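Thursday, late

Council meeting ran till almost eleven. Writing this before I lose the order of things. 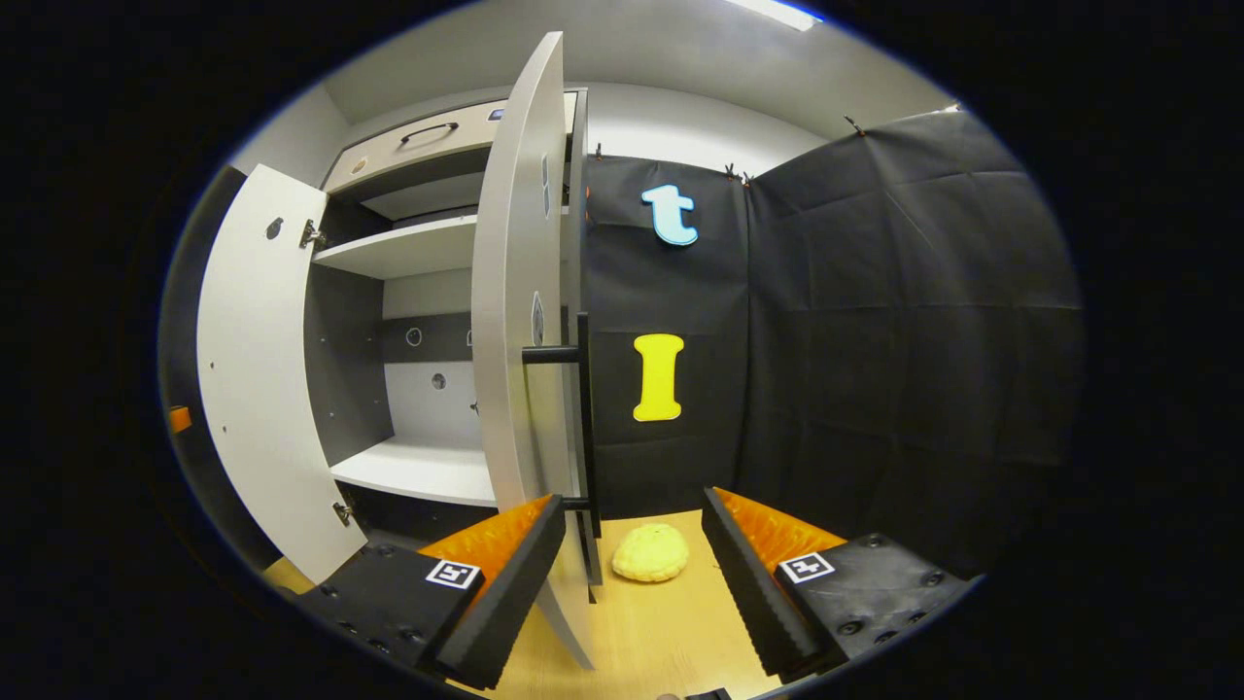
Got there at 5:40 and the line was already past the library doors. They were letting people in one at a time, bags open on a table, no signs bigger than a sheet of paper. The woman ahead of me had hers on a wooden stick and they made her leave the stick with the officer at the door. She kept the sign. STOP THE LOMECK LEASE, red marker, running out of ink by the last word.

Room holds 60. They sent the rest to the overflow in the basement where the sound kept dropping. I got a seat inside, second to last row, next to a man who ate sunflower seeds the whole time.

So, the lease. City wants to hand over the old Lomeck bus yard to the police for an impound lot and a K-9 kennel. 30 years. Neighbors on Wong Street say they found out from a survey crew parked in front of their houses in May. City manager says notice was mailed. Half the room yelled at that. I never got anything and I'm a block and a half away. Dee across the street got hers, but addressed to the people who lived there before her, so who knows what list they're using.

Garnet Dhillon spoke fourth. I was nervous for her, she'd rewritten it twice on the phone with me last night and cut all the parts I liked. She was good though. Didn't raise her voice. Asked what happens to the drainage on the east side, where the water already sits in the road after a hard rain, and asked who pays if it gets into basements. The mayor thanked her and called her Ms. Dillard. She corrected him. He did it again twenty minutes later.

Then the arrests thing, if it was even arrests. I was inside so I only have pieces. Somewhere past 8 there was shouting from the parking lot and everybody turned around. Two officers who'd been standing at the side wall went out fast. The mayor kept reading the consent agenda like nothing was going on. Somebody's phone started going off, then everybody's. People saying a bottle was thrown, people saying it was a plastic water bottle, people saying it hit a cruiser, people saying it landed in the grass. Guy behind me had a video up but it was all feet and pavement.

When I went out at the recess there were three cars with lights on and a kid sitting on the curb with his hands behind him, nineteen maybe, no shoes on one foot. I mean one shoe. His mother or aunt was talking to an officer very calmly and then not calmly. They let him go with a citation before the meeting started up again. I saw that part myself. By the time I got home the department had already put out a statement saying "a disturbance involving thrown objects." Objects, plural. Will have to see what the paper does with it tomorow.

I want to write down that the crowd outside was mostly old people in folding chairs. Somebody had brought a cooler. Two girls doing homework on the hood of a car. If it comes out later like it was a riot I want this in my own handwriting somewhere. Well, typed.

Back in at 9. The Grimach people did their presentation, they're the contractor for the fence and the paving. Slides nobody in the back could read. Eight foot fence, lights on poles, the lights "angled down." Councilman from the third ward asked about kennel noise and the Grimach guy said that was a question for the police, and the deputy chief said that was a question for the architect, and the architect wasn't there. People laughed, the mayor banged the thing.

Cost. They keep sliding around this. Agenda packet says one number for paving and a different one in the appendix. Need to go back and find both pages. Garnet has the printed copy, ask her. Also ask her about the petition, she says 1408 signatures but the clerk says the ones without a street address don't count, and we only need 1000 to force the hearing, so we should be fine even if they toss a lot of them. Should be. She wants to get more this weekend to be safe. I said I'd do the grocery store lot Saturday morning. Why did I say that, I have the dentist thing Friday and I'll be useless.

Vote got pushed. Five to two to table it until the next regular session. Some people cheered like we'd won, and Garnet was going row to row saying it isn't over, it's only tabled, please come back. She looked beat. Drove her home, she didn't want to talk so we didn't. Her porch light was out and I waited till she got the door open.

Also the sign up sheet for speakers. They closed it at 6 sharp while there were still people stuck in the bag line. Someone should file on that. Me probably. The form is on the Mirnudex site now, the thing the city switched to for records and complaints, and my password doesn't work, and the reset email hasn't come. Tried twice. Try again from work.

Things to do: call the clerk re mailing list. Get the video from the guy with the gray cap, I have his number on the back of the agenda. Write down the citation kid's name if his family is ok with it. Clipboards. Pens that work.

Feet hurt. Ate crackers for dinner standing up. Cat still mad at me for being out so late, bed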